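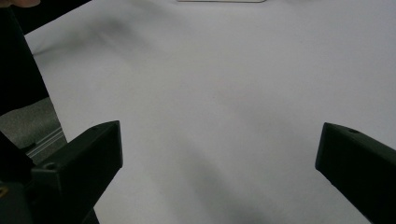 Soft creases and shadows on a white surface.

Koskela Middle School student wins Flovedby geography contest

Reinaldo Godoy, a seventh grade student at Koskela Middle School, won the Flovedby Schools Geography Contest in February after a final round which was decided on the very last question. He finished with 76 points, one point ahead of Ruben Koster from Oriria School, who took second place for the second year.

The final was held in the main hall of Oriria School. The hall has 400 seats, and the school had to open the balcony before the program began, which it normally does only for the spring concert. Parents, teachers and several younger classes were in the audience.

In the last round both students were asked to name the landlocked country that lies completely inside South Africa. Koster pressed his button first but answered Eswatini, which also has a border with Mozambique. Godoy then gave the correct answer, Lesotho, and the judges accepted it.

"I was almost sure that Ruben would know it, so I was already preparing to shake his hand," said Godoy after the prize giving. "When he said the other one, I had to be very quick in my head. I learned these two countries together, and I always mixed them before."

Koster said he was disappointed for some minutes, but that he had enjoyed this final more than the last one. "Last year I was nervous from the beginning until the end. This time I was only nervous in the end," he said.

How the finalists were chosen

This year 160 students from grades five to eight took part in the classroom rounds, which were organized by the schools themselves in the autumn. Each school could send three students to the semifinal. The semifinal was a written test with questions about rivers, borders, climate, time zones and the reading of maps. The eight students with the best results went to the final.

The final had three parts. In the first part the students answered questions one after another and received two points for each correct answer. In the second part every student got a blank map and had 90 seconds to mark on it as many places as possible from a list. In the third part, where only the best two remained, they answered with the button, and a wrong answer gave the other student the chance to reply.

The map part changed the order more than the other parts. Godoy was in fourth place after the first part, but he marked all the places on his list without a mistake and came to the top together with Koster. The list included the Strait of Hormuz, Lake Titicaca and the Faroe Islands - the last of these was missed by most of the finalists.

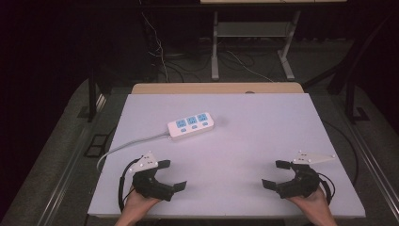 A new format for the written test

The contest has existed in Flovedby for nine years, but this was the first time that the semifinal was written. Before, the semifinal was also spoken, in front of an audience, and teachers from several schools had asked for a change. They felt that some students with good knowledge did not want to take part when they had to stand on a stage already in the second round.

According to the organizers the change went well. More fifth grade students entered than in the year before, and two of them reached the final. One of them, from Oriria School, finished in third place.

Not all teachers agreed with the new format. Some said that the semifinal had been a nice evening for the families, and that the students who did not reach the final now had no moment on the stage. The organizers will discuss with the schools if a short spoken part can be added to the semifinal next year, with no points given for it.

There was also a small discussion during the final itself. In the first part, one student answered "Burma" to a question about the country east of Bangladesh. The judges stopped for a moment to read the rules and then accepted the answer as an older name for Myanmar. The rules say that older names are correct if they are still commonly used in English.

Prizes and next round

Godoy received a world atlas, a cup with his name and a voucher for the bookstore Tandaletti, which has given the prizes since the contest started. Koster and the third placed student received smaller vouchers, and all the finalists got a wall map to take home. The cup stays for one year at the school of the winner. For Koskela Middle School it is the first time, and the cup will be placed next to the entrance of the library.

The winner will now represent Flovedby at the regional contest in the spring. There he will meet the winners from the neighboring districts, and the questions will also include topics such as population and trade. Koster is the reserve, and he will travel with the group if Godoy is not able to take part.

Godoy said he will use the coming weeks to study mainly the islands of the Pacific, which he called his weak side. He practices most evenings after dinner with his older sister, who took part in the contest herself some years ago but did not pass the semifinal. "She asks and I answer, and when I am wrong I have to wash the dishes," he said. "I have washed a lot of dishes because of Kiribati."

Schools that want to join the next contest can register through their school office until the end of the school year. Students who will be in grade five in the autumn may also take part. The practice questions from this year, with the answers, can be picked up at the libraries of the participating schools.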